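How do you get standby tickets for a late night taping?
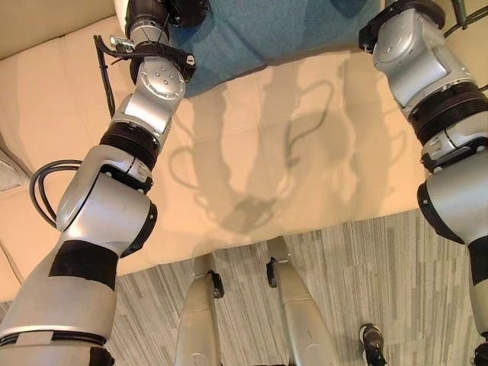
Blue fabric on a cream cushion

Posted 2019-10-12 by Chunhua Dai

Hi all! My sister and I are going to be in town for a long weekend and we'd love to sit in on a taping of The Vurell Hour (the talk show, not the Sunday rerun thing). I went on the Filex ticket site back in August and every single date we could make said "waitlist only." I put us down for 2 seats anyway and we're number 209 on the list, so I'm not holding my breath.

I've read that there's a standby line outside the Estberg Theater and that people get in from it all the time. Is that still how it works? What time do we need to be there, and do we both have to stand in line the whole time or can one of us go get coffee? Also, does the guest list make a difference? The night we're looking at has that actor from the submarine series on, and I'm worried half the city will show up. Any tips welcome, I've never done one of these!

Michailidis_fan
Yes, the standby line is still a thing, I did it this summer. They hand out numbered slips at the side door, one per person, so you both have to be there when the slips come out. After that you can wander off and come back for check-in (so go get your coffee then!). I was number 71 and I got in, way up in the back but I could see the desk and most of the band. A friend of mine had a lower number on a different night and got sent home, so it's really luck.

The guest matters a lot. Music guests are the worst for crowds. If it's an actor plugging a show, you've got a decent shot, but I'd still get there before lunch. Bring an ID, and eat something first, they don't let food in and the taping runs long when they redo bits. It's also freezing in there. I wore a sundress like a fool and shivered through the whole monologue.

And stay on the waitlist! People cancel the day before and Filex sends out a text, but you only get a short time to say yes. Keep your phone on loud.

popcornandpatience
went 5 times never got in once. they save the good seats for people who know somebody. just watch it at home, you see more

tallgirl_in_row_k
Don't listen to the grump above me, it's a fun day even if you end up in the lobby! One thing to add: big bags have to be checked across the street and there's a fee, so leave yours at the hotel. And if you don't get in for the main show, ask the pages about the dress rehearsal. I got into one that way and saw the monologue with all the jokes they ended up cutting, some of which were way better than what aired.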